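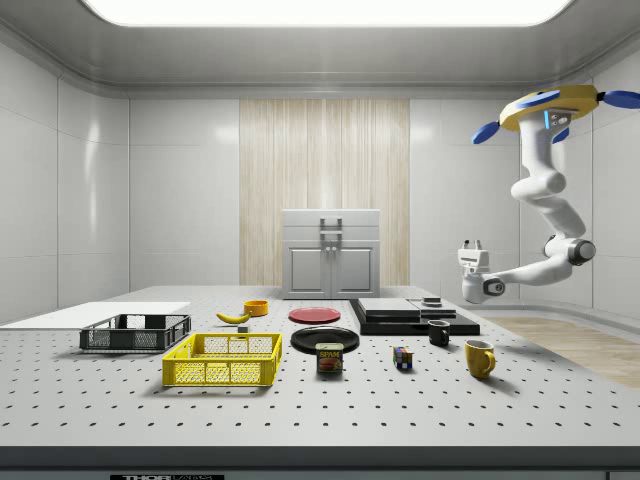
일요일, 밤

바나나를 빨간 접시에.

명령은 그게 전부였다. 시한은 엔터를 치고 컵라면 뚜껑을 덮었다. 서버 팬 소리. 복도 불은 아홉시에 꺼졌고 다시 켜러 나가기 귀찮았다.

마감은 내일 아침. 표 하나가 비어 있었다. 표 3, 맨 오른쪽 열, 손목 시점을 가렸을 때의 성공률. 아일린이 금요일 회의에서 그 열을 넣자고 했고 다들 고개를 끄덕였고, 돌리는 건 시한이 됐다. 늘 그런 식.

조건은 간단하다. 에피소드 1000개. 물체 배치는 시드 30개로 섞고 정책은 그대로 두고 입력만 뺀다. 한 번은 전체 시점만, 한 번은 손목만, 한 번은 둘다. Handeo는 둘 다 볼 때 87퍼센트였다. 그 숫자는 벌써 초록에 들어가 있다. 이프아니가 넣었다. 너무 일찍.

메신저가 울렸다.

"돌아가?"
"돌아가요."
"몇 시에 끝나?"
"모름"

보내고 나서 '모르겠습니다'라고 고쳐 보낼까 하다가 말았다. 라면이 불었다.

새벽, 로그

전체 시점만 줬을 때. 예상대로 떨어졌다. 팔이 바나나 근처까지는 가는데 마지막에 헛집는다. 깊이를 모르는 거겠지. 손끝이 껍질을 밀고, 바나나가 돌고, 다시 밀고. 시간 초과. 실패. 다음.

손목만 줬을 때. 이게 이상했다.

안 떨어졌다. 거의 안 떨어졌다. 시한은 스크립트를 의심했다. 마스크가 안 먹었나? 열어 봤다. 먹었다. 전체 시점은 까맣게 0으로 채워져 있었다. 그럼 캐시? 지우고 다시. 같은 숫자. 소수점 첫째 자리까지 같아서 조금 무서웠다.

영상을 하나씩 넘기기 시작했다. 성공, 성공, 성공. 눈이 뻑뻑했다. 1861번에서 손이 멈췄다.

바나나가 시야에 없는데 팔이 망설이지 않았다. 아니 망설였다. 처음에 잠깐. 손목을 한쪽으로 틀고, 되돌리고, 반대쪽으로 틀었다. 그러고 나서 갔다. 바나나가 있는 쪽으로.

둘러본 거다.

시한은 그 말을 쓰지 않으려고 했다. 논문에 쓸수 없는 말이니까. 메리엠 교수는 '둘러본다', '찾는다', '안다' 같은 동사에 빨간 줄을 긋는다. 그래서 로그에는 이렇게 적었다. 초기 구간 손목 회전량 증가, 손목 단독 조건. 적고 나서 다시 봤다. 둘러본 거잖아.

학습 데이터에 저런 동작이 있었나. 하템한테 물어야 한다. 데이터는 하템이 모았다. 지금은 자겠지. 그래도 보냈다.

"형 시연할 때 손목 돌렸어요?"

답이 바로 왔다.

"왜 안 자"
"돌렸냐고요"
"가끔. 안 보이면. 나쁜 습관이라 나중에 지우려고 했는데"
"지웠어요?"

한참 입력 중. 사라짐. 다시 입력 중.

"다는 못 지웠어"

시한은 의자를 뒤로 밀었다. 못 지운 시연이 몇 개냐고 물으니 대략 서른 개쯤이라고 했다. 전체에서 먼지만한 양이다. 그 먼지에서 배운 건가. 확인하려면 그걸 빼고 다시 학습해야 하고, 그러면 마감은 끝이다. 창밖이 퍼렇게 되고 있었다.

1861번을 처음부터 다시 틀었다. 검은 접시, 빨간 접시, 캔, 큐브. 거기서 일시정지. 바나나는 아직 안 보인다.
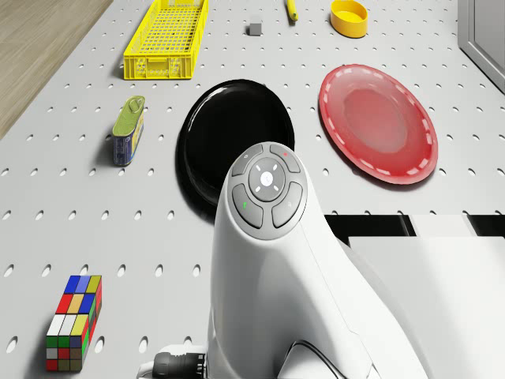 아침, 표 3

아일린이 제일 먼저 왔다. 코트도 안 벗고 모니터 앞에 섰다.

"숫자 나왔어요?"

"나왔는데요."

영상을 보여 줬다. 아일린은 아무 말 없이 끝까지 보고, 한 번 더 틀어 달라고 했다. 두번째 볼 때는 입을 손으로 가리고 있었다.

"초록 고쳐야겠네."

"이프아니가 싫어할 텐데요."

"싫어하라고 해요. 근데 이거 다른 시드에서도 나와요?"

시한은 목록을 열었다. 밤새 표시해 둔 줄들. 아직 다 못 봤다. 절반도 못 봤다. 아일린이 옆 의자를 끌어다 앉더니 이어폰 한쪽을 빼고 마우스를 가져갔다.

"내가 뒤에서부터 볼게요. 시한 씨는 앞에서부터."

"마감은요?"

"세 시간 남았잖아요."

다음 영상. 재생.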